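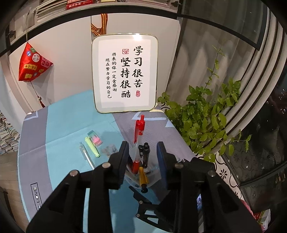 Robot open days should show more of the boring part. I went to one in February, at the Psarras workshop in Murkstead, and the boring part was the only thing there I would pay to see again. It took place at an ordinary desk by a window, with a plant on one side and stacks of paper on the other. A person held a black gripper by hand and used it to move pens and the things pens are kept in. With its two fingers closed on a clear plastic pen holder, three pens still standing in it, the gripper looked big and clumsy for the job. A framed sign behind the desk said, in Chinese, that studying is bitter and sticking with it is cool. I thought that was a fair summary of the work.

The main hall had the crowd. Tulow, a warehouse arm that Psarras builds with a partner called Sutier, stacked boxes to music every half hour. It did this very well. There were 200 people on the visitor list, and almost 200 of them seemed to be in that hall whenever I looked in. The desk was down a corridor and had one line in the program.

I have been to a number of these events and I have a complaint about most of them. The machine you are shown does one thing, in one spot, under lights that somebody chose. You leave thinking it can do that thing anywhere. Then you read a year later that the company is late, or that the product needs a person standing next to it, and you feel you were lied to. I don't think you were. You were shown the end of a long job and left to guess at the rest, and most of us guess wrong.

At the desk there was nothing to guess at. The person with the gripper picked something up, set it down, moved a few pens and did it again. Each try was recorded for use in training a robot arm later. The goal for the desk work was 3000 tries. While I stood there the count went to 62, and that was for the day. Anyone can do that division. I did it on the back of the program and it changed my opinion of how soon I will have a robot clearing my kitchen table.

A man beside me asked why they didn't use a plain table with one cup on it. The answer was that people don't live at plain tables. The desk had a patterned cover with lettering on it, a red hanging ornament with a tassel, books on a shelf, and light coming in through the glass. A robot that has only learned on a plain table may do badly with all of that in view. Clear plastic was mentioned as a nuisance too, being hard for a camera to pick out. I had read that sort of thing before. It was different to stand there and look at it.
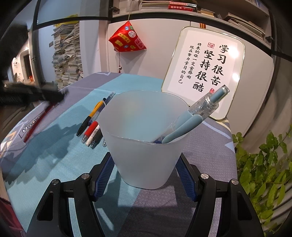

After 10 minutes I was offered a turn. I am not a clumsy person and I was bad at it. You have no feeling in the fingers, so you squeeze too hard or too little, and you have to look at the tips the whole time. I knocked over a holder and the pens went across the desk. I was told that was fine and to try again. My second try was better. I came away with more respect for the person who does this all day, and more for my own hand.

Some people will say this is no way to run an open day. Families come and children get bored. A company has to sell things, and a stacking arm sells. I accept the last point. On the first two I can only report what I saw, and the one child who came down the corridor had to be pulled away from the gripper by her mother. She had a better touch with it than I did. The children in the main hall watched one round of boxes and then went looking for the snacks.

There is also a question of money. Murkstead gave Psarras a break on the rent for its building, and the open day was partly a thank-you to the town. If the public is helping to pay, the public should see where the hours go. A large share of the hours go to a hand-held gripper and some pens. That is nothing to be embarrassed about, and putting it at the end of a corridor makes it look as if someone is.

I would like Psarras to switch the rooms next year. Put the desk in the main hall with chairs around it and post the count on the wall. Let people take a turn and let them be bad at it. Run Tulow in the back for anyone who still wants to see boxes stacked, and skip the music.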